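Money advice project, Sturbridge: half-year report

To: Frota Fund, grants team
From: Erhan Aksoy, project lead
5 January 2019

Sorry this is short, the audit visit ate most of my week. Full accounts to follow from Niltance once they have signed off the quarter. Headlines first, then the bits you asked about in your letter.

Where we are

Sessions running in all the places we said, bar one. 607 people have had a full one-to-one, meaning they sat down with an adviser, went through income, debts and pensions, and left with a written plan. Another 1,297 used the phone line or came to a drop-in. We had hoped for 3,000 across both by the end of the grant and I still think we get there, though the spring has to be busy.

Most common problem is still the same as last time. People sold something they didn't understand, usually by somebody who sounded qualified. Funeral plans a lot this half. Also pension transfers, fewer of them but the sums are bigger and they take an adviser most of a day each. Credit cards and catalogue debt steady.

Advisers

Two new starters, both through their first assessment. One is part way through the pensions exam and resits in May. Until then she does not touch transfers and anything that comes in on her days gets booked over to me or passed out. That has made a queue. Not a terrible one, but people waiting on a transfer deadline can't wait long so we have been moving them up and pushing budgeting appointments back.

Supervision: every file checked by a second adviser before the plan goes out. This was your condition and we have kept to it. It is slow. I would like to talk about checking a sample for the plain budgeting cases only, and keeping the full check for pensions and anything with a complaint attached. Happy to send the numbers on what the second check has picked up. Mostly missing dates and unsigned consent forms, two wrong benefit figures, both put right before the client saw them.
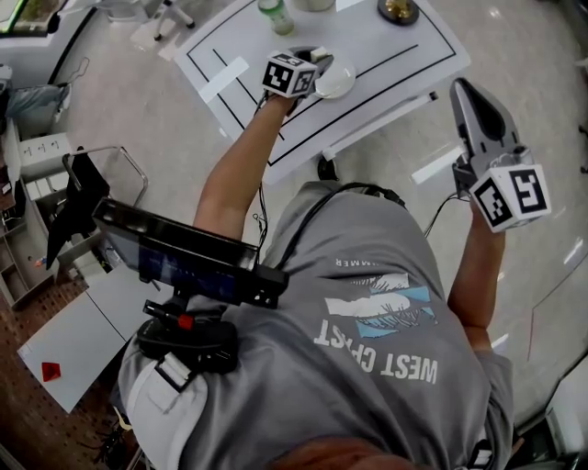 Person at a white table, a gripper in each hand

Complaints

One about us, from a client who felt she had been told to cancel a policy. File showed she'd been given both options in writing. We wrote back inside the time limit, apologised for the confusion, offered another appointment, she took it. Closed. The letter template now says in the second line that we do not tell people to buy, sell or cancel anything.

Complaints we helped clients make against firms are slower. The claims firm in the Sasavetti case has now sent its final response, which is a no. Client has decided to go to the ombudsman and we are helping with the form. Will not know anything by the next report I shouldn't think.

Money

Spend is under budget on travel and over on training, net underspend of £1,845. Would like to carry it forward and put it towards the second adviser's exam fees and a proper lockable cabinet, the present one does not lock unless you lean on it. Please can you confirm in writing as Niltance won't move it between lines on an email from me.

Insurance renewed, same cover as before, premium up a bit. Certificate was in the last bundle, shout if you dont have it.

What slipped

The evening session at the library. Room was promised, then the opening hours changed and it went. We have asked at the health centre and are waiting to hear. If that fails we run it as a phone evening, which clients in work seem to like anyway.

The leaflet on checking whether an adviser is authorised. Written, been through two drafts, stuck on the wording about what is covered if a firm goes bust. I want somebody outside the team to read that paragraph before it is printed, it is exactly the sort of thing we get rung up about for years afterwards.

Follow-up calls at three months. We are behind. The calls that have been made are useful, people mostly still on their plan or close to it, but I would not lean on that as the ones who answer the phone are teh ones doing all right.

Next six months

Clear the follow-up backlog. Leaflet out. Evening session in one form or the other. Transfers queue down once the exam is passed, or if it isn't, we buy in days from outside and I will come back to you on cost before agreeing to anything.

Need from you: yes or no on the carry-forward, a date for the visit, and whether you want case studies this time. Clients have given consent for two, with names changed.

Erhan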